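The tray on the floor, and other small victories

I have a new favourite object and it is a tray. I know! Bear with me. All through November I've been trying to get on top of what I call pocket clutter, the stuff that comes out of bags and coats and then spreads itself over every flat surface until you can't find your glasses. A square mesh tray with a dark metal rim has done more for me than any of the drawer dividers I bought with such high hopes.

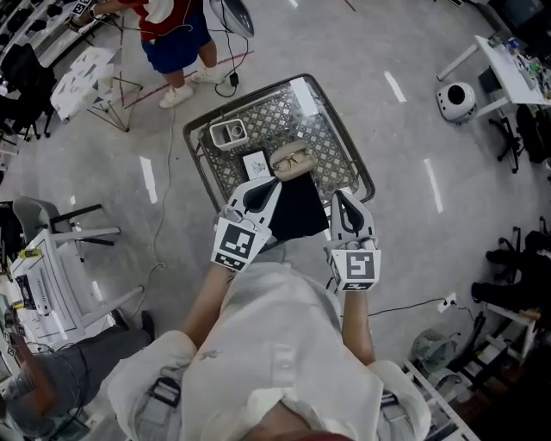
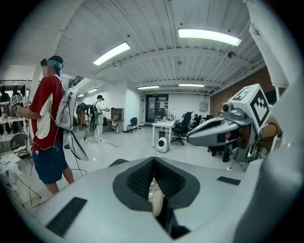
What goes in the tray

My rule is that only small, everyday things live in it. Glasses in their case, a folded cloth, a card or two, any bit of paper that needs dealing with before the end of the week. If it's bigger than my hand it has to find another home.

I love the mesh. Crumbs and grit fall straight through, so you lift the whole thing, give the floor a quick sweep and put it back. My old tray was a solid one from Perkov with a felt lining, very handsome, and it held on to every speck of fluff I ever gave it. It's now under a plant and much happier there.

Leaving the glasses case open was Aliki's idea and I resisted it for ages because I thought it looked messy. But I can see at a glance whether the glasses are in there, and I've stopped patting my own head to check. Hajar keeps hers closed and says I'm a barbarian.

Floor or table?

I started off with mine on a table, like a sensible person. Within 7 days, no exaggeration, the table had vanished under post and cables and the tray was buried somewhere in the middle. So I tried it on the floor, and oh, it's so much better! You don't put things down on the floor absent-mindedly. You have to crouch, and by the time you've crouched you've thought about whether the thing belongs there. (If you have a puppy or a crawling baby, ignore me completely.)

Do keep it well clear of wherever people walk, and look at where your cables run first. Bernadette wrote to me after my last post to say she'd put hers right behind a door. One cracked lens later, she's moved it.

The shelves come next

With the little things sorted I've got my eye on the shelves. I'm a great believer in rows. Put similar things side by side, facing the same way, and you'll spot a gap when something hasn't gone back. My mum kept her sewing drawers like that, and she still has a tin of buttons from 1998 sorted by size, 171 of them at the last count, which she'll tell you about whether you ask or not.

My ten-minute tidy goes like this at the moment:

Empty the tray on to a clean cloth.
Bin the dead receipts.
Fold the cloths and put them at the front edge, where they're easiest to grab.
Glasses back in the case.
Anything that's left over goes to the shelves, tonight, no arguing.

I'd love to hear what you all keep in yours. Thodoris has already sent me a long message in defence of bowls, and I'll answer it properly when I've calmed down. Next time I'm tackling the cable box, and I've just bought a pack of 46 fabric ties for it.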